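Packing automation at Fliltach – questions from staff

Print this page
E-mail this page

Updated 29 May 2020

What is changing?
Starting in January, part of the snack packing work moves to robot arms supplied by Umix. Mixed orders, where bags and boxes of different sizes go out together, come first. Single-item orders stay on the present line.

Will anyone lose their job?
No permanent position is being cut. Of the 70 people in packing, 13 will change duties. Imke Nolte in personnel is meeting with each of them before any schedule is changed.

What will the new duties be?
Mostly teaching and checking. People in the teaching group pack by hand with a pair of grippers, and the recorded movements are used to train the arms. Checkers clear jams and repack orders the arms get wrong.

Do I need computer skills?
No. Training takes 5 days and is paid at your normal rate. Elibariki Mfinanga runs it, and packing experience is the only requirement.

Is my work with the grippers used to rate me?
No. The recordings go to the training set and are kept apart from personnel files. Supervisors do not have access to them.

How long is a teaching shift?
Six hours, with a break after each hour. The grippers are harder on the wrists than ordinary packing – tell Analyn Ambrosio if you have pain, and you will be moved to other work the same day with no loss of pay.

Can I go back to the line?
Yes, within six months of changing duties. After that you can apply for open line positions as usual.

What can the arms not do yet?
Soft bags are still a problem. They fold or slide when gripped, so teaching sessions spend more time on them than on boxes.

Who do I ask about something not covered?
Leonor Carvalho in the packing office, or your shift lead.

Related items
Shift schedule changes in packing
Wrist and hand strain: how to report it
Boker line maintenance dates
Parking at the Salgado building

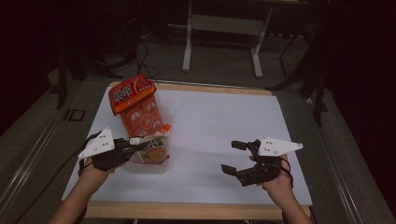
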